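Topdressing a patchy lawn

I do ours every June, and it takes me a morning if I start before the kettle's cold. You want a dry day and grass that's been mowed short, so get the mower out first. Rake out the dead stuff (there'll be more than you think!) and poke holes all over with a garden fork, a hand's width apart.

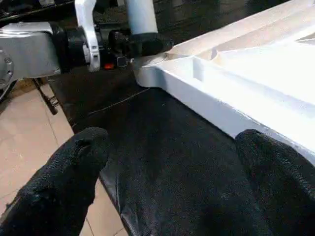
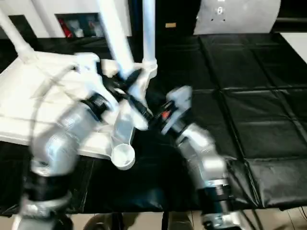
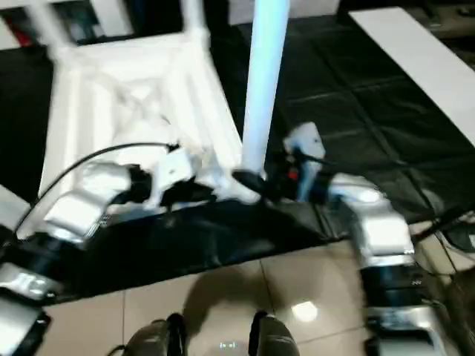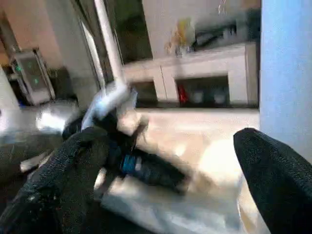
Next comes the mix. I use Dandell sandy loam, 10 bags for our back lawn, tipped out in small heaps so I'm not dragging it all over the yard. Spread each heap thin with the back of the rake – you should still see green tips poking through. If you can't, you've gone too heavy and the grass underneath will sulk.

My neighbour Amnuay Thongdee sweeps his in with a stiff broom and I've come round to that, it gets down the holes much better. Throw some seed on the bare bits, colour doesn't have to match perfectly, then water gently. Keep everyone off it for 17 days, dog included – ours got a temporary fence.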